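Tableware and nesting cups, Tostham room
Gallery page, posted Thu 15 December by Esben Bisgaard

The cloth on the square table is the dark green felt bought in July. It replaced the gray Rustitz cover, which creased at the corners and gave a poor contrast with the paler plastics. Cups and bowls are the everyday Tefera ware, unprinted. The nesting cups are a separate set, sold by Rovent, and are stored apart from the rest.

1. Mixed ware
Tapered tumblers, bowls and one large orange plate, laid out over part of the cloth. The blue bowl shows a slight ridge low on its outer wall. The pale yellow tumbler is partly translucent and casts only a weak shadow.
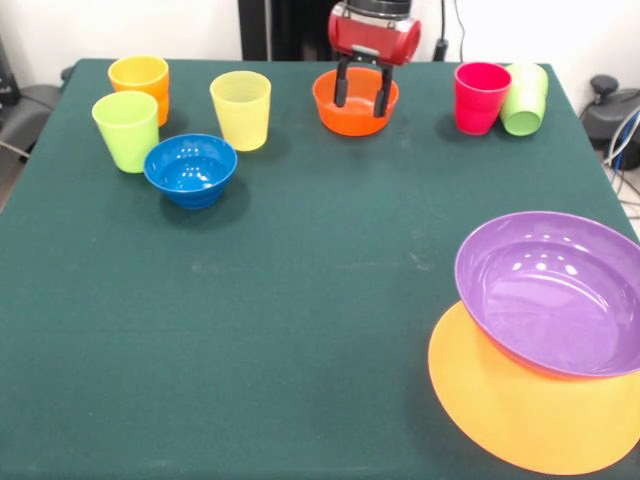

Gadisa Tilahun would put the lime-green tumbler somewhere else: on a green ground, translucent green plastic loses its outline first, and a darker cup would hold that corner better. Noted for the next layout.

2. Nest, open side up
Orange outside, then purple, orange-red and magenta-pink. The purple cup sits off center – there is enough clearance between the sizes for that. The small blue cup stands apart with its opening up, and a lime-green one lies on its side.

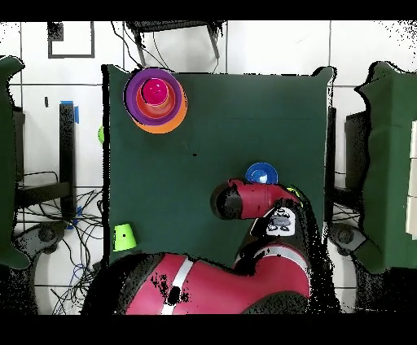
3. Nest, blue on top
Blue covers the stack, with red, purple and orange rims stepping outward beneath it. Lime green and bright orange are left out and stand close together on the other half of the cloth.

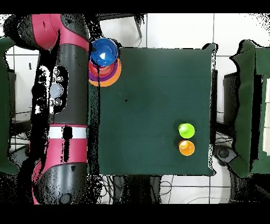
Rim width is the quickest guide to order when sorting the set. Color is no help, as the maker repeats near shades in different sizes. Spare cups go back in the Rovent box, largest at the bottom.

4. Ball
One small orange ball, glossy, near the edge of the cloth. Felt has enough nap to slow a light ball, though a level table matters more.

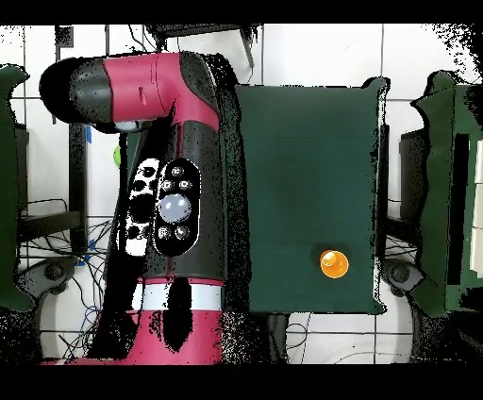 The felt is brushed in one direction after use and rolled for storage – folding leaves a line that takes days to drop out. Scuffs are treated with a damp sponge, no detergent.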